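Senad Kolev bought the horse for $700 from a man who wouldn't get out of his truck. The papers said Stivus, gelding, 16 hands. Stivus had read none of it and considered himself a stallion.

"He's got opinions," said Snežana, walking once around him. She had trimmed feet in Barnora since before the feed store had a roof, and she charged $50, or more if she bled.

"He's sweet once he knows you."

"How long does that take?"

"I've had him since September."

Stivus leaned on her. He did it politely, the way a drunk uncle leans on you at a wedding, and put all of himself into it. She finished the left front underneath him, swearing in two languages, and then he took the rasp out of her back pocket and dropped it in the water trough.

"My last horse used to do that," Senad said.

"Your last horse was a lady."

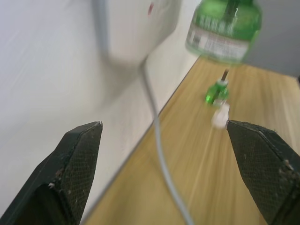
Dark green, textured, and dusty in specks.

She fished out the rasp and held out her hand for the money. Senad gave her sixty. Stivus, who had stood like a statue from the moment she put her tools away, lifted his right front foot and held it out for her, very nicely, as she drove off.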